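Towels, tables and the trouble with corners: a talk with Hsin-yi Lu

Hsin-yi Lu has spent 11 years looking after linen for other people. She started in the wash room of a small hotel in Stakulport, moved on to a rental laundry, and now runs Tutska, a two-room business that washes, folds and packs towels for guest houses, a swim club and a few families with more children than shelf space. She also teaches a short folding class in September.

We met in the morning, before the first delivery. She had asked that we talk mostly about tables. "People want to talk about the towel," she said. "I want to talk about what's under it." 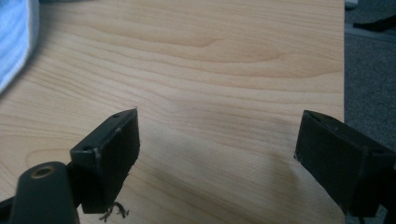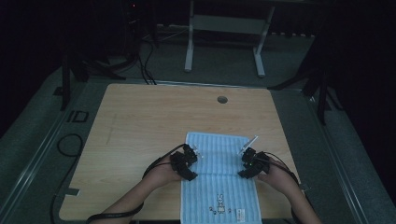
A plain wooden top, and a blue towel with white stripes laid flat on one.

Why the table comes first

Lu does not fold on a bed, and she does not let her students do it either. A bed gives under the hands, she said, so the edges of the towel never line up with anything. She wants a flat top, at hip height, with a pale surface.

"On a pale top I can see lint, I can see a loose thread, I can see a hair," she said. "On my first table, the one at the hotel, the top was dark brown. We sent out towels with all kinds of things on them and found out when the guests called."

She likes wood with a visible grain because the lines give her something to check against. Where the grain runs fairly straight, she sets the long side of the towel along it. Where it swirls, she ignores it. Some of her students put tape down as a guide. She doesn't object, but she says tape collects fluff and leaves glue behind, and that glue ends up on somebody's towel.

Her main table came from an office clearance run by a dealer named Marchand. It cost 148 dollars and took two people to get up the stairs. She has never put a cloth over it. "Then you're folding cloth on cloth, and everything slides together," she said.

She wipes it down with a damp rag at the start of the day and again after lunch, and lets it dry fully before anything goes on it. She has sanded the front edge once, after it started catching on loops.

How she folds

The class starts with a bath towel and no talking. Lu puts it down with the short side toward her and smooths it from the middle out, using both palms. Then she looks at it for a moment. Most people skip that part, she said, and it is when you notice that one side has stretched.

"A towel is almost never a true rectangle after a year of washing," she said. "If you match all four corners, the middle bunches up. I match the two corners nearest me and let the far ones land where they land."

She folds the long sides in first, each one a third of the way, and then brings the short end up in two turns. For a narrow shelf she adds one more turn. She presses with the side of her hand and never with a fist, which she says only flattens the loops in one spot.

Old creases are a problem she gets asked about often. If a towel has been stored for a long time in the same fold, it wants to go back there. Her answer is to change the fold every few months. At Tutska, the guest house towels go in thirds for one season and in quarters for the next. The guest houses have never mentioned it.

Stripes, labels and cartoons

Striped towels are the ones she gives to beginners. When the stripes run the long way, a crooked fold shows up right away. Plain white is harder, she said, and dark plain colors are the hardest, at least in winter light.

Labels go inside. She is firm about this. The label is stiff, it scratches, and on a shelf it sticks out from the stack. Printed pictures are a different matter. Children's towels often have a character near one end, and she folds those so the picture ends up on top.

"A child looks for the rabbit or the duck or whatever it is," she said. "If they can't see it, they pull the whole stack down to find it. The parents told me that, and they were right, so I changed how I do it."

That means starting from the other end of the towel, which slows her down. She charges the same.

Volume

In a normal week Tutska handles more than 2,000 pieces, most of them hand towels. Lu does about a third of the folding herself and says she would not want to do less. She has looked at folding presses, including one made by Drindau, and decided against buying one for now. The room is small, and she would have to give up a table.

The stacks are kept low. Ten bath towels is her limit, and she turns every second one so that the thick folded edges don't all sit on the same side. Stacks go into paper wrap, tied once, with the count written on the front in pencil.

I asked what she would tell someone folding at home, with one basket and a kitchen table.

"Clear the whole table first," she said. "People push the mail to one side and fold in the space that's left. Then the towel hangs off, and it drags, and they think they're bad at folding. Take everything off. It's five minutes."

By then the delivery had arrived downstairs, and she went to hold the door.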